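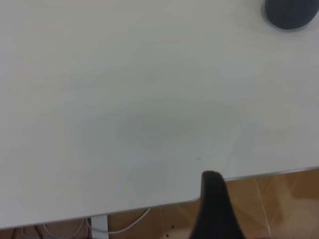 Horkosent to open staff canteens to the public in Zitlow

Catering firm Horkosent will open its two staff canteens in Zitlow to the public from September. The canteens, at the Stikar building and on Holzer Street, have until now served only people who work on site.

Both will be open from 7.30am to 3pm on working days. Breakfast, soup, a hot main course and a vegetarian dish will be on sale each day, and visitors will pay the same prices as staff. A filter coffee or pot of tea will cost 89p.

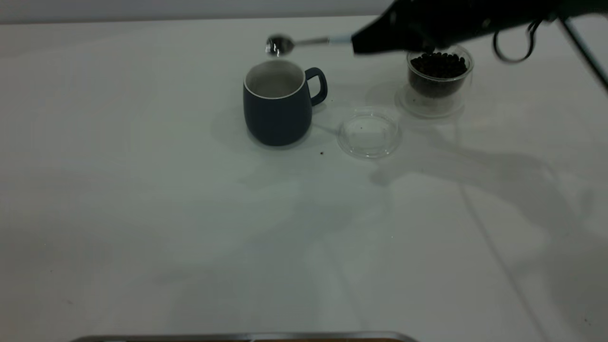 The Stikar canteen has 653 square metres of floor space, including a side room that local groups can book after 1pm. Holzer Street is smaller and will keep 16 tables free for visitors over lunch.

The change creates 27 jobs in kitchen, counter and cleaning roles, most of them part-time. Applications are open now and close at the end of July. No catering experience is needed for counter work, and training is paid.
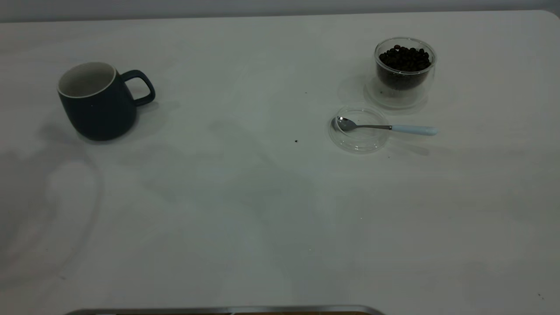

Customers who bring their own cup will get 10p off any hot drink. Payment is by card or cash at both sites. Step-free access to the Holzer Street canteen is through the rear yard.

Menus will be posted at the entrances and on the Horkosent website each week.

Ends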